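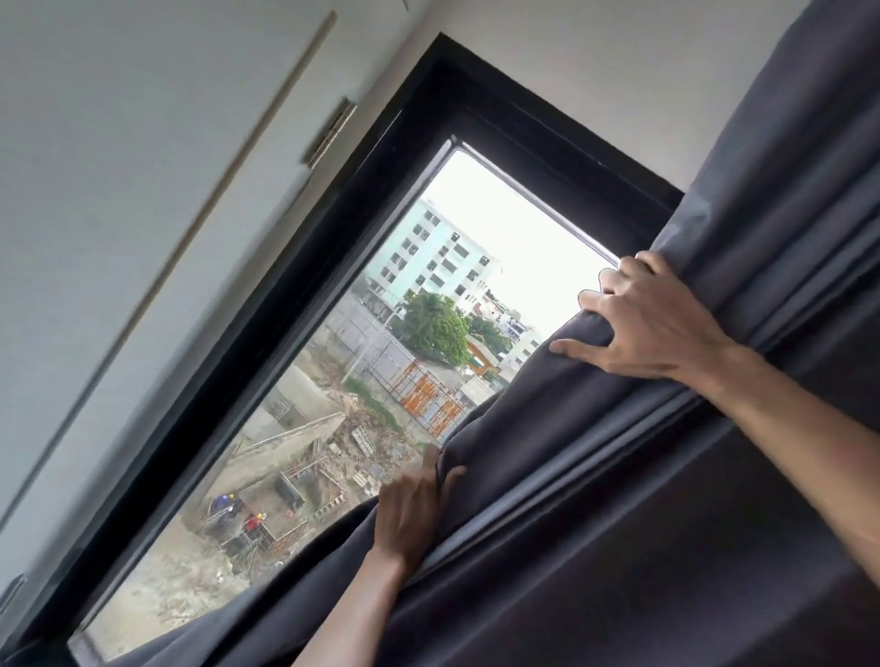
机器人 > 数据采集 > 头戴套件 > 试用记录

1/
Sullach 头戴采集套件,试用一个月,记一下。套件包括头箍、相机模块、腰挂电池盒、一根编织线,外加一年的 Trarnness 标注服务。用途是录第一人称的双手操作视频,给双臂机器人的模仿学习做训练数据。我们自费买的,厂家没有看过这串帖子。

2/
先说任务。测试项里权重最大的是布料:拉窗帘、叠毛巾、套枕套。刚体抓取的数据现在不缺,布料缺。窗帘又是布料里麻烦的一种,上端有轨道约束,下端自由,褶子堆在一起以后,指尖到底捏住几层布,从外面基本看不出来。

3/
这次一共录了 318 段,其中 53 段是窗帘。每段从手进入画面开始,到双手离开布面结束,中间不剪。操作者戴好头箍以后只听一句指令,不规定先动哪只手,也不规定抓哪个高度。

4/
佩戴。头箍后部旋钮调节,前额一块硅胶垫,重心偏前。低头干活的任务问题不大,抬头够高处时前额的压力明显上来。电池放腰上是对的,但线留得偏短,个子高的人弯腰会扯到接头。建议自备延长线,接头有锁扣,要买带锁扣的那种。

5/
画面角度。相机跟着头走,头歪画面就歪。拉窗帘时人习惯侧着身子、偏着头看布边,录出来窗框是斜的,有时斜得很厉害。Sullach 的软件里有“水平校正”选项,原理是用 IMU 把画面转正,再裁边。我们试过以后关掉了:裁边会把手腕裁没,而前臂方向对后面的姿态估计有用。

6/
所以训练集里保留原始角度,IMU 数据单独存一路,让下游自己决定转不转。这一点值得表扬,原始流和校正流可以同时写盘,不互相覆盖。上一代 Seppälä 只能二选一,选错了就得重录。

7/
曝光。窗帘任务的难点一半在手上,一半在曝光上。深色布、白墙、窗外的天,动态范围拉得很开。默认的自动曝光按全画面平均测光,头一转向玻璃,布面立刻压暗,褶子之间的层次就没了。

8/
解决办法在设置的第三级菜单里:测光区域改成“下半区加权”,曝光补偿往上提一档,再把自动曝光的响应速度调到“慢”。调完以后天会偏白,这个我们不在乎。布边和指尖能分开才是要紧的。菜单藏得太深,说明书也只写了一行。

9/
白平衡建议锁死。不锁的话,同一块窗帘在不同段里会在灰和蓝灰之间漂,标注端的布料分割模型会把它当成两种材质。我们前几批就是这么废掉的,责任一半在自己,开录之前应该看一眼参数表。

10/
窗外的内容也要考虑。我们的测试窗对着一片工地,有工人,有挖掘机。对操作任务来说这些全是背景,但对标注来说是干扰,自动流程会去框画面里所有的人和大件物体。Trarnness 的初版结果里,窗外工人和操作者的手挂在同一个“人体”类别下面,得手工拆开。

11/
后来在任务模板里加了一条规则:玻璃区域内的目标统一归入“环境”,不参与接触判断。规则写完以后干净很多。反过来说,这种背景对泛化有好处,纯色背景墙录出来的数据,模型换个房间就认不出窗。我们没有遮玻璃,以后也不打算遮。

12/
双手标注是这套服务的主要卖点,说细一点。每只手给出:左右标签、关键点、是否接触、接触对象、抓握类型。抓握类型里跟布料有关的是“捏”“攥”“按”“拨”四种。左右标签很稳,两只手从画面同一侧伸进来也没有标反过。

13/
下面这类画面适合看抓握标注:右手在高处,手指张开搭在聚拢的褶子上;左手在低处靠近窗框,捏着鼓出来的一团布。两只手用的方式不一样,标签也应该不一样。Trarnness 给右手的标签是“按”,给左手的是“捏”,我同意。

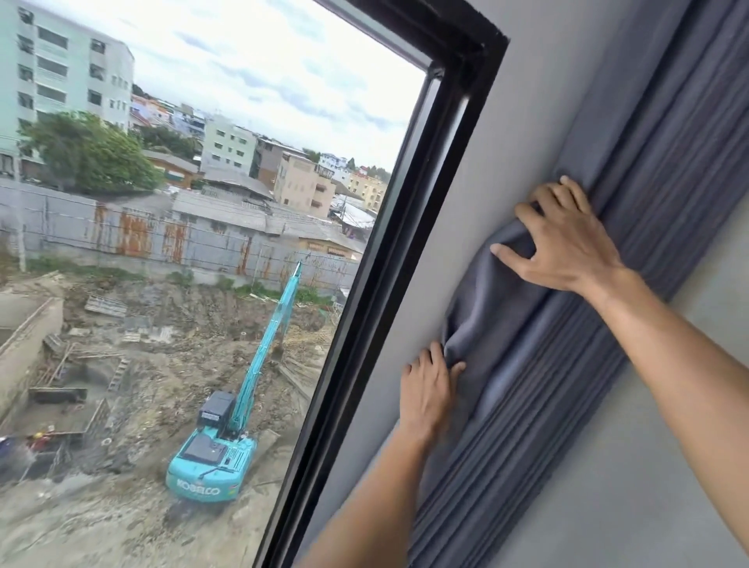
14/ 遮挡和退回
布料任务里手指经常有一部分埋在布下面,这时关键点只能靠推断。Trarnness 对推断出来的点会打一个低置信度标记,这点做得规矩,用的时候可以按阈值过滤。接触起止时刻就差一些,手刚碰到布和真正捏紧之间有个间隔,标注员的判断不统一。

全部数据里我们退回了 23 段要求重标,理由集中在两项:接触起点偏早,以及把“攥”标成“捏”。退回流程在网页上点选就行,可以附文字说明,不能附截图。不能附截图这件事很影响效率,褶子的位置用文字讲不清楚。重标的质量没有问题,同一段不需要退第二次。

15/
续航。厂家标称的数字我不引用,只说我们自己的:开原始流加校正流,一块电池录 40 分钟关机。只开原始流会长一些,没有单独计时。电池可以热插拔,换的时候录制会暂停并自动分段,时间戳连续,这一点验证过。

16/
存储。机身写卡,文件名按会话编号走,没有任务名。任务名在另外的 JSON 里,靠会话编号对应。拷贝的时候漏掉 JSON,视频就变成一堆没有标签的文件。我们写了个脚本,缺 JSON 就拒绝入库。厂家如果把任务名写进视频元数据,这个脚本就不需要了。

17/
同步。双机位时两个相机之间靠网络对时,静态场景看不出差别,手快速拨布的时候能看到错位。官方文档的建议是开头拍一次手做对齐点。土办法,能用。做精细时序的团队请另想办法,套件上没有硬件触发口。

18/
隐私。头戴相机会录到屏幕、证件、路人。软件里有人脸模糊,默认关闭,请手动打开。窗外距离远,人脸本来就小,模糊模块多数时候不触发,所以发布前仍然要人工过一遍。操作者的同意书自己准备,套件不带模板。

19/
跟真机的关系。有人问过这种数据能不能直接拿去控制双臂。不能直接用。人的手指能在布底下搓一下再抓,两指夹爪做不到这个动作。我们的用法是先拿人手数据做视觉预训练和子任务切分,再用少量遥操作数据微调。子任务切分依赖接触起止时刻,所以前面对那一项要求比较严。

20/
跟 Seppälä 比:Sullach 的画质、原始流、热插拔更好;Seppälä 更轻,线更长,菜单更浅。标注服务没法比,Seppälä 不带。如果团队自己有标注人手,只录桌面任务,旧的 Seppälä 继续用也可以。

21/
购买建议。录布料、录大幅度转头的任务,选 Sullach,先改测光和白平衡再开录。标注服务第一批少送一些,把模板规则磨好再放量,尤其是窗户、镜子、屏幕这几类区域。价格要问销售,报价跟标注量挂钩,我们的合同不方便贴。

22/
待测:浴帘、带绑带的窗帘、半透明纱帘。纱帘估计会让布料分割很难看。四月固件据说会改菜单,更新以后再补一条。

评论

读者:水平校正裁边这个坑我也踩了,手腕全没了,整批重录。

读者:“按”和“搭”怎么区分?高处那只手如果没有用力,标“按”是不是偏强?
作者回复:模板里没有“搭”。单看一帧判断不了力,他们按前后连续帧里布有没有跟着手动来定。

读者:KOBELCO 的挖掘机也会被框出来吗
作者回复:会,加规则之前框得很准。

读者:延长线求型号。
作者回复:看接头尺寸,两个批次不一样,先量再买。

联系作者:站内私信 | 转载请注明出处 | 版权归作者所有 | 返回顶部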